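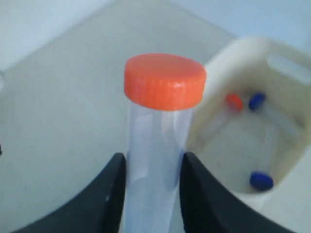 4 min read

My brother-in-law bought a water filter from a man at the county fair, and for two months I have had to hear about it. The filter is a Vandau. It goes under the sink, it cost him $400 plus installation, and according to him the water now tastes "round." I drank two glasses of it at his kitchen table and it tasted like water to me, and I said so, and that was the end of a nice afternoon.

I don't have anything against filters. Some people have bad water and need one. What bothers me is how they get sold, and the fair was a perfect case. The salesman had a meter the size of a marker. He dipped it in a cup of local tap water and it read 482. He dipped it in a cup from his own filter and it read next to nothing. Then he let the two numbers sit there while everybody in the tent did the math.

So what is 482? It's total dissolved solids, in parts per million, and mostly that means minerals. Calcium, magnesium, some sodium. The meter works by checking how well the water carries a current, and it can't tell you what is in there. It can't find lead at the levels you'd worry about, and it can't find bacteria at all. You could fill a cup with expensive bottled mineral water and get a number that would scare the whole tent. I asked him about that and he said bottled water was "a separate conversation." I bet it was.

After that I went and did what I should have done years ago and had our own water tested. There are a lot of mail-in kits. The first one I looked at, from an outfit called Kamano, was free, and I'd like you to think for a minute about why a lab test would be free. The form wanted my phone number, my household income, and whether I owned my home. There was no place to say if I was on a well. I closed the tab.

I ended up paying $80 at a plain lab two towns over that does nothing but testing and doesn't sell a single filter. You fill their bottle first thing in the morning, before anyone has run a tap, and you write the time on the label. (Mine says 5:40 a.m. The dog was confused.) Results took nine days.
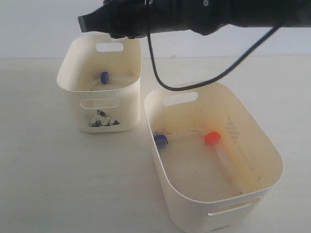
Photo: Marisol Bedoya

The report was two pages and very boring. Hard water, which I knew from the kettle. Lead, none detected. Nitrate, low. Copper, a little, and well under the limit -- the lab's note said to run the cold tap for a minute in the morning if the house has copper pipes. That is a treatment plan I can afford.

I sent a copy to my brother-in-law, maybe not in the best spirit. He wrote back that labs only test for what they test for. Well, yes. I'll give him that one, and if I lived near an old factory or a lot of sprayed fields I would pay for a longer list. But the filter only takes out what it takes out, too, and the Vandau brochure is awfully vague on that point. It says "up to 99% of impurities." Up to! I could eat up to 99 pies. It doesn't name the impurities either, and the certification logo on the back turned out to belong to the faucet.

Then there are the cartridges. The fair price didn't include them. Going by the schedule in his own manual, and assuming the price never goes up, he will have spent $2,116 by the time the ten-year warranty runs out. I worked it out on the back of the brochure. He says it's cheaper than bottled, and compared to bottled it may be, except he never drank bottled.

A few people have asked me what to do, so: if you're on city water, read the report your utility puts out every year. If you're on a well, or you have old pipes, or a baby in the house, pay for a real test from somebody with nothing else to sell you. Then look at the results and see if there's a problem. If there is, shop for a filter that is certified for that exact thing, with the model number on the certificate, and change the cartridge when you're supposed to. An old one sitting under there for three years isn't doing you any favors.

The fair is back in the fall. I already have a gallon of mineral water in the garage, and I'm going to ask him to dip the meter in it.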